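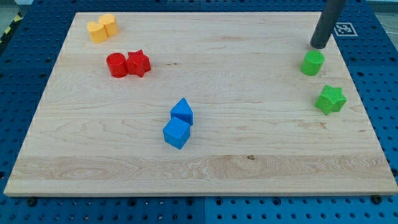 July, a bit after nine at night

Rain again all day, and I finally got round to sorting Mum's recipe tin, which I've been promising to do since Easter. I thought it would take an hour. I started after breakfast and the kettle went on so many times that I lost all track of lunch, and there are still piles of cards on the spare bed that I'll have to shift before my sister comes down.

Hazem rang in the middle of it to ask if I wanted lemons (I always want lemons!) and ended up staying on the phone while I read him the backs of the cards. Mum wrote on the backs of everything. The ginger biscuit one says "too hard, Dad pleased", and behind the plum jam there's half a letter to the council about the footpath, very cross and beautifully spelt. I'd forgotten how she made her capital G, with the little tail tucked under, and I had to stop for a while and look out at the gutters.

I've settled on three piles — ones I'll cook, ones I'll keep for the handwriting, and ones that are only cut from the paper and can go. The last pile is very small so far. I couldn't even part with the salmon mousse, and I never once liked it.

Subira dropped in around four with Mushi, who shook himself all over the hallway and then slept on my foot. She thinks I should copy the good ones into a proper book, and offered to do the typing if I read aloud. I said yes before I'd thought about it, and I'm glad. We're going to start with the date loaf, 14 ounces of dates, oven at 180 I think, though the card has a tea stain right over the number. I'll ask Aunty in the morning.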